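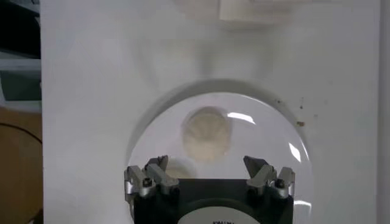
A robot's gripper, up close, with both fingers open.

The Day Our Robot Squashed a Bun

Have you ever picked up a soft steamed bun? You don't think about it at all. Your fingers feel the squishy dough and stop squeezing before anything bad happens. I work with a robot arm we call Oltix, and last September Oltix did NOT stop squeezing. Splat!

The job was simple. Pick up a bun from the plate, carry it over to the steamer, let go. My friend Kamil Halás and I had watched it go right 153 times, so I was hardly looking when bun number 154 went flat as a pancake. 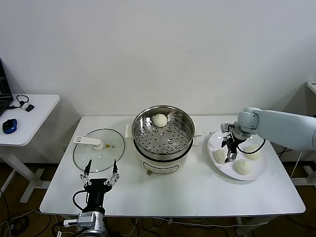
So what went wrong? A robot hand like this has two fingers, and they close because a motor pulls them together. The motor needs to be told how hard to pull. We use a number for that, a bit like the volume on a TV. For buns, our number is 34. That morning we had been lifting a heavy can, and for the can we use 200. Guess who forgot to change it back? (Me.)

Oltix had no idea. It can see a bun, but our robot can't feel one the way you can. It just did what the number said.

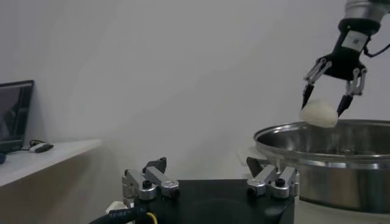 Negin Rashti

The next bit is the part I care about most. When the bun went splat, I wanted to grab it – and that's a really bad idea. If a robot is squeezing a bun too hard, it can squeeze a finger too hard as well. Kamil hit the big red stop button first. Every robot lab should have one, and you should know where it is before anything starts moving. Only when the arm was completely still did we clean up. There was bean paste in places I didn't know bean paste could go!

Then we fixed it. Now Oltix asks us "What am I picking up?" every time we start, and it won't move until we answer. We also taught it to close slowly and check how far apart its fingers are.

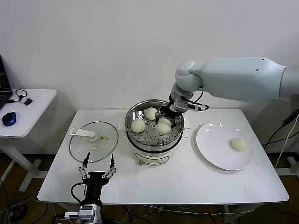
If the fingers get closer together than a bun is wide, something is getting squished, so it stops and beeps. The beep is very annoying. Kamil picked it.

Want to try this at home? Put on thick winter gloves and pick up a marshmallow without denting it. Then try a full water bottle, and then the marshmallow again.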